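Painting Old Metal Shelving: Your Questions

From the Hurside Home Workshop pages. Last updated 4 Apr 2024

We get more letters on this than on anything else we cover, and I'm delighted, because a set of tired grey shelves with a fresh coat of paint on it is one of the most cheering things you can have in a garage. Most of what follows came up at the Pistport open day or in the postbag. If your question is missing, write in!

Is it worth painting old shelving at all?

Yes, yes, yes. Steel shelving lasts for decades and people give it away when it looks shabby. Mine came from a closing-down sale at a carpet shop in Pistport and had been three different greens before I got to it. If the uprights are straight and the shelves aren't cracked at the folds, you have something well worth a weekend.

Leave it alone if the rust has gone right through. Push a screwdriver into the worst bit, quite firmly. If the tip goes in, that piece is scrap and no amount of paint will make it strong again.

Do I need to take it apart?

I would. You can paint a unit standing up, and plenty of people do, but the paint bridges across the joints, and the first time you want to move a shelf it tears off in strips. Take a photo before you start, put the bolts in a jam jar with a splash of oil, and mark each upright on the foot where the mark won't show. Left and right uprights are often different and you can spend a very silly evening finding that out.

What about shelves that clip in without bolts?

Tap them upwards from underneath with a rubber mallet, a little at each end in turn. The lugs are usually gummed up with old paint. A drop of penetrating oil the night before helps a lot, but wipe every trace of it off before you prime.

Which colour should I choose?

My favourite question! Anything you like, of course, but please look beyond grey. Yellow is wonderful in a dim room. It bounces what light there is into the back of the shelf, and dark things show up on it straight away, so you stop losing sockets and hose fittings and the black bit off the vacuum cleaner. Pair it with black uprights and you hide the scuffs where your boots catch them. 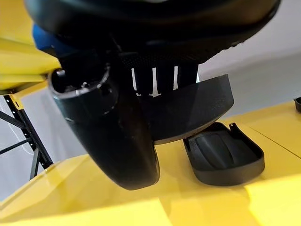 Black on bright yellow

White is just as light but shows every oily thumbprint. Pale blue is lovely with wood. Red looks terrific for a week and then I find it makes the whole wall feel closer, though I know people who swear by it. Dark green is handsome and hides dirt so well that you forget to clean it.

If you can't decide, paint one shelf and live with it. You can always flip it over.

How much sanding is really needed?

Less than you fear. You are only trying to take the shine off. I use 100 grit on rust and flaky patches, then something finer over the rest, by hand, with the radio on. Pay attention to the rolled front edge, where the old paint is thickest and the chips are. Vacuum, wipe down with white spirit on a clean rag, let it dry, and keep your hands off it after that. Wear a mask for the sanding. If the unit is old enough that the paint might contain lead, don't dry sand it at all: buy a test kit first, and if it comes up positive ask for proper advice.

Can I use the paint left over from the front door?

You can if it says it's suitable for metal and you have primed first. Give it a very good stir. Old gloss with a skin on it can be saved by lifting the skin off whole and straining the rest through a pair of tights. 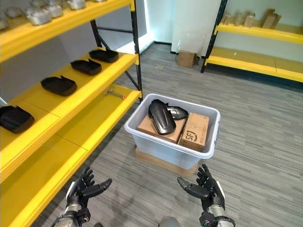
Noura Tannous
Workshop Editor, Hurside

Do I have to prime?

Bare metal, always. Sound old paint that has been sanded, not necessarily, but I do it anyway and I've never been sorry. A grey primer is fine under dark colours. Under yellow, use white. Yellow is a thin sort of colour and grey will show through and turn it mustardy, and you'll find yourself putting on coat after coat trying to get the sunshine back.

Brush, roller or spray?

A small foam roller for the flat parts and a decent brush for the edges and uprights gives a lovely finish, and you can do it in a shed with the door open. Spraying is faster and smoother on uprights with lots of holes in them, but you need still air, a good mask and far more sheeting than you'd think. I once sprayed in a light breeze and the neighbour's bins had a delicate orange blush until August.

How many coats?

I put on 2, both thin. A thick coat looks gorgeous when wet, then sags along the bottom edge and stays soft enough to take a fingernail for weeks. Let the first go properly hard, rub it over very lightly and dust it off before the next.

How long before I can put things back?

Longer than it says on the tin! Dry to the touch and ready for a car battery are two very different states. I wait 20 days before anything heavy goes on, and I put sheets of newspaper down first if I can't hold out. Warmth helps, damp does not. A shelf painted in a cold garage may need to come into the house, and I can report that a hallway with shelves leaning all along it is perfectly liveable if everybody walks sideways.

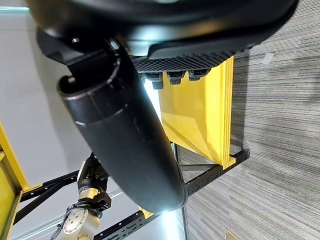

Hurside Home Workshop, Issue 20

My new paint is sticking to everything I stand on it. What went wrong?

Almost certainly it hasn't cured. Empty the shelf, get some air moving round it and be patient. If it's still tacky after a good long while, there may have been oil or polish under the primer, and I'm sorry to say the cure for that is to strip it and start again. Smooth rubber and soft plastic are the worst things for sticking to fresh gloss, so keep those on a liner even once the paint is hard.

Should I line the shelves?

For tins and tools I like ribbed rubber matting, cut a finger's width short at the front so that the colour still shows. For smooth parts you want to be able to slide in and out, leave the paint bare and give it a coat of clear wax twice a year. Cork is pleasant but drinks up oil.

How do I stop it wobbling once it's back together?

Stand it where it's going to live before you tighten anything. Do the bolts up loosely all the way round, check that it's square by measuring corner to corner both ways, then tighten from the bottom up. Put the diagonal braces back. Everyone leaves them off! They look like spare parts and they do an enormous amount of work. A tall unit should be fixed to the wall as well, particularly where there are children about, and the heavy things belong at the bottom.

What if I chip it?

You will, and it's fine. Keep a little of the paint in a small glass jar, filled right to the top so there's hardly any air in it, with the name of the colour on the lid. A cotton bud makes a better touch-up brush than most touch-up brushes.

Can I paint the uprights and shelves different colours?

Oh, do. It's the best reason for taking the thing apart. Paint them separately on trestles and you'll have crisp lines with no masking tape at all.
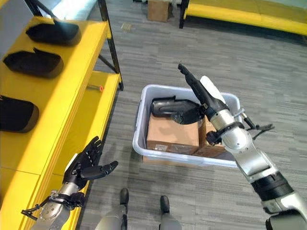 Cabrera wrote to say that masking tape is still worth having for the clips and lugs, as a single coat was enough to stop the shelves going home and every one of them had to be scraped back with a chisel. Tape the ends before you prime, the letter goes on, and peel it off while the last coat is still a bit soft.

Quite right, and I've now done the same on my own set. Low-tack tape is best. If you've already painted the lugs, warm them with a hairdryer and the paint will come away with an old kitchen knife.

Where should I get rid of the leftover paint?

Never down the drain. Most council tips have a place for it, though it's wise to check before you load the car. Half tins in good order are often welcome at school theatre groups and reuse schemes. Rags with oil or white spirit on them should be dried flat outdoors before they go in the bin.

Can I send you a photo of mine?

Please! Post it to the Hurside workshop desk with the colour written on the back, and tell us what the shelves were before you got hold of them.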